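Flonano opens a cable and small-wiring bench in Kullthorpe this October

KULLTHORPE - For immediate release

I run Flonano, the little wire and connector store on the corner by the Kullthorpe bus station, and I finally get to say this in public: the back room opens in October as a walk-in wiring bench! It has been my storage room for years, full of boxes I kept meaning to sort, and I can't tell you how happy I am to see the floor again.

The room is 400 square feet. We're setting it up for the small stuff, the kind of wiring you do sitting down with good light and a cup of coffee parked well out of reach. Jumper wires, servo leads, little circuit boards, USB cables, plugs with tiny pins that vanish the second you drop them. If your desk at home is one big knot of black wire and you can't tell which lead goes where, come see us.

A wiring session costs nothing if you bring your own project. You get a seat, a lamp and the use of the hand tools for the evening. I'm putting out 36 bins of loose parts too, all sold by the piece (you should not have to buy a bag of fifty to get one plug). The labels on the bins are in my handwriting, so ask if you get stuck.

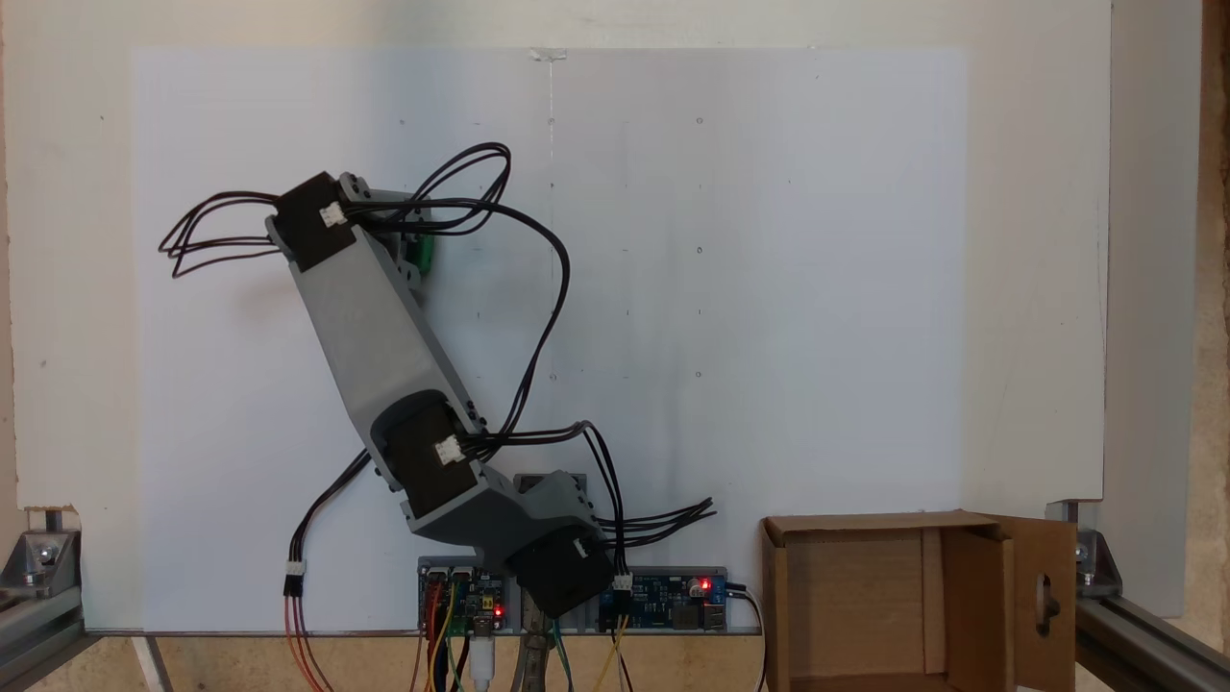
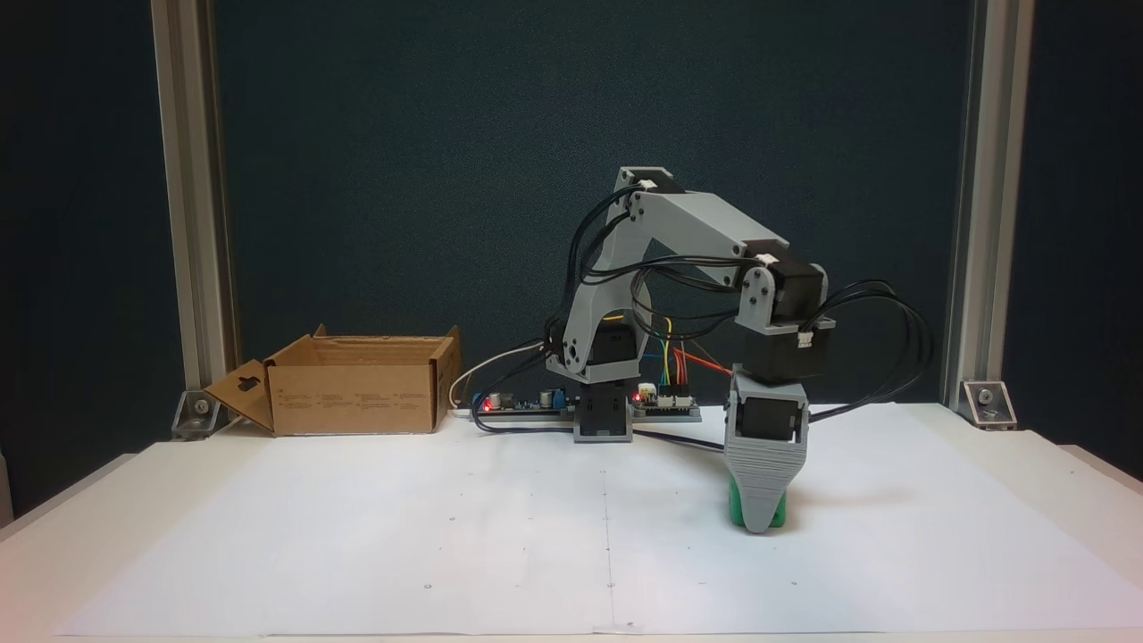
Black cables, white connectors and colored jumper wires, against white.

I'm a big believer in working over something white. A plain sheet of paper does the job and costs next to nothing, and when it gets grubby you pull out a new one. Black wires show up clearly against it, and you can pencil notes right next to the part you're working on. We'll have a roll on hand for anybody who wants some.

Along with the room, we're bringing out the Mirzaei kit, our first boxed product. It's a set of wire sleeves, stick-on flags and soft ties sized for thin leads. I wanted ties that come off again without scissors, and that took much longer than I planned - we went through a lot of samples that were either too stiff or let go overnight. The first run is 600 kits. Of those, 300 stay here in the store and the rest go to our mail-order shelf in Zundville, where they'll ship once the room is open.

The flags come in yellow, green, blue, red and orange, and there's a blank white sheet for people who like to write numbers. My own habit is to flag both ends of a lead before I plug in either one. I leave a fair bit of slack anywhere a wire has to bend, then tie it loosely and look at it again the next day. You may have a better way, and I'd love to hear it.

Bench hours are 4 p.m. to 8 p.m. on store days. No sign-up needed for one or two people, but please ask at the counter first if you're bringing a class or a club. Kids are welcome with a grown-up. The room is on the ground floor and there's a ramp at the side door.

Store owners who want to carry the Mirzaei kit can ask for a sample at the Flonano counter in Kullthorpe or through the Zundville mail-order desk. Reporters are welcome to drop in before opening, and I'll put the kettle on.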